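## Visit report: Stondden driver and luminaire plant

**Prepared by:** Rocío Carretero
**Circulated to:** Mavevwood lighting design group

The visit was arranged to review production of the Ultance LED driver board ahead of the October order. Reda Erraji, production manager, met the party at reception and led the tour.

Assembly is organised on 3 lines. Populated boards pass through optical inspection before the heat sink is fitted, and each of the 4 output channels is then dimmed through its full range under load. Soak testing runs for 60 minutes. The racks held 234 boards at the time of the visit, all of the current revision. 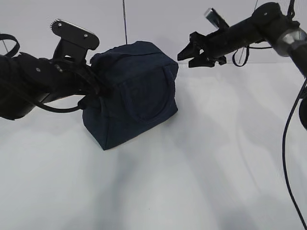
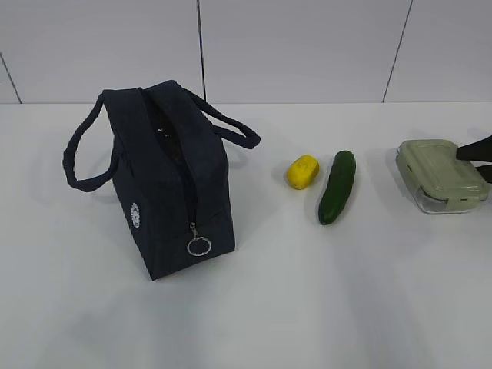
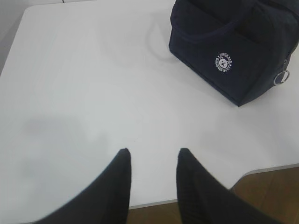
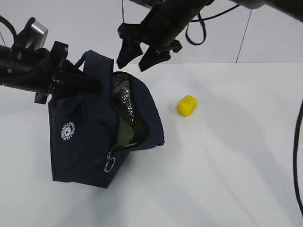
*Navy bag on the white tabletop.*

The photometric laboratory was undergoing recalibration and could be viewed only from the corridor. Mr. Erraji undertook to forward the most recent colour consistency results for the warm white modules.

Discussion afterwards centred on connector supply. Ó Ceallaigh remains the sole approved source for the keyed output connector, and the party asked that a second supplier be qualified. Stondden will also revise the set-up guide, in which the jumper positions for analogue dimming are shown reversed.

Outstanding: thermal data at full current; revised guide; connector proposal.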